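A **vanity table** – also called a dressing table, or simply a vanity – is a small table with a mirror, meant for sitting down at while one combs, pins, powders and generally gets ready to be seen by other people. It belongs by habit to the bedroom, though it has wandered over the years into hallways, shops and large open rooms of every sort, and it seems to get along well enough wherever there is a bit of light to be had.

The plainest kind has a flat top and 4 legs, with or without a drawer, and the mirror is either fixed to the back or left to stand on its own. Fancier ones spend their decoration on the legs and the mirror frame, leaving the top smooth so that bottles stand level and a spill can be wiped up.

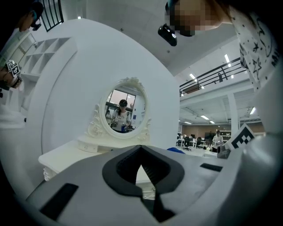

Rurkine, 14 August 2025

White is a much-loved finish for the ornate styles, and a white table with carved legs is very often given an oval mirror in the same color, its frame worked all over in scrolls and curls. Pale paint softens carving that might look heavy in dark wood, and it sits comfortably against a white wall or partition. A window facing the mirror brightens the glass, although many people would sooner have the daylight fall on their face from the side.

In the Wistell district the table is known as a *chou*, and older households there still keep it near open shelving, with brushes and combs in the lower compartments. The Ridilik pattern, a local favorite, has 2 shallow drawers and a mirror that lifts off for cleaning.

Scrolled frames do gather dust, and a soft dry paintbrush gets into the curls far better than a cloth will. Glass cleaner should go on the cloth first – sprayed straight at the mirror, it creeps in behind the edge.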